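Zweiarm-Zelle Boron bei Quansah nach Umbau wieder in Betrieb

Storkden. Nach 3 Tagen Stillstand läuft die Kommissionierzelle "Boron" wieder. Greiferbacken am linken Arm getauscht, beide Arme neu eingemessen, Schalenpositionen frisch angelernt. Gestern Abend kam die Freigabe.
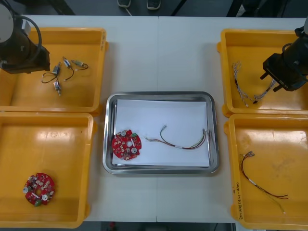
Storkden, 31. August 2023

Die Zelle stellt Teilesätze zusammen: rote Rundplatine, Kabelbaum, dazu je nach Auftrag Sensoren und weitere Leitungen. Die Teile liegen in gelben Kunststoffschalen links und rechts, zusammengestellt wird in der Mitte, in einer Edelstahlschale auf weißem Papier. Das Papier wird bei jedem Schichtwechsel erneuert und soll Kratzer an den Platinen vermeiden.

Anlass für den Umbau waren Fehlgriffe bei den dünnen Leitungen. Laut Amerley Annan, bei Quansah für die Instandhaltung zuständig, hatte der linke Greifer zuletzt Spiel. "Bei den Platinen merkt man das kaum. Bei den Litzen sofort." Die alten Backen waren 3.192 Betriebsstunden drauf, länger als geplant. Ersatz kam vom Zulieferer Cetgate, Einbau in Eigenregie.

Mehr Zeit als der Tausch kostete das Einmessen. Die Schalen stehen ohne Anschlag auf dem Tisch, wer eine davon verschiebt, verschiebt auch den Greifpunkt. Deshalb jetzt neue Vorgabe: nach jedem Nachfüllen Referenzfahrt, danach ein Probesatz mit halber Geschwindigkeit. Dauert fast 20 Minuten, wird aber ab sofort protokoliert.

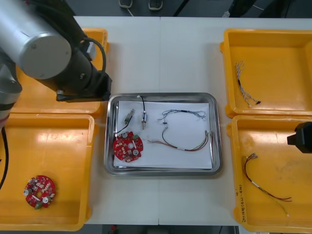
Kabel an den Armen bleiben Thema

Nicht erledigt ist die Leitungsführung an den Greifern. Die schwarzen Kabel laufen außen im Bogen, das soll so nicht bleiben. Kristof Van Wijk von Cetgate rät zu einer kürzeren Schlaufe mit zusätzlicher Zugentlastung. Vorerst gilt Sichtprüfung vor jeder Schicht, bei Scheuerstellen sofort abschalten und melden.

Im Probelauf wurden 745 Sätze zusammengestellt, die Fehlgriffe lagen danach wieder im im erlaubten Bereich. Genaue Quote will Quansah noch nicht nennen. Annan: "Erst mal ein paar Wochen laufen lassen, dann reden wir über Zahlen."

Nächster Wartungstermin ist im Oktober. Dann ist der rechte Arm dran, gleiche Backen, gleicher Ablauf. Auch die handschriftliche Beschriftung an den Schalen soll bis dahin durch gedruckte Schilder ersetzt sein.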